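Ticket 3328 – Urio fitted sheet won't stay on
Opened by: Alper Yurt, Pludthorpe
Status: open

Hi again, me with the sheet problem (old ticket was 1607, which got closed before I could reply!). I bought two Urio fitted sheets from Felurton in August and the corners ping off every night. I've tried tucking them deeper, and I've turned the sheet round in case I had long and short sides muddled. No joy.

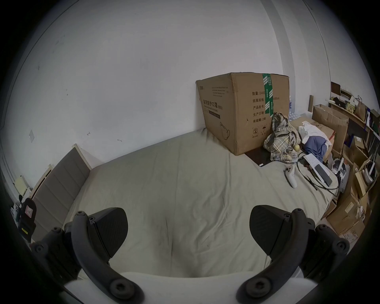
What I've tried since

Your colleague suggested a cool wash and no tumble drying, so I did that. It lasted one night – then the top left corner went at 6 in the morning and woke me up. I've also tried Fundilent sheet clips, which hold but dig into my hand when I make the bed.

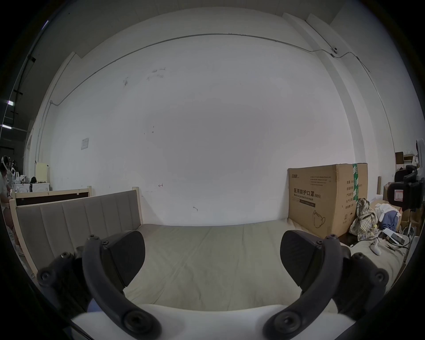
Headboard end, creases and all

Could you tell me what mattress depth this sheet is meant for? The label only gives width and length. If there's a deeper one I'd happily swap both and pay the difference.

Thanks, Alper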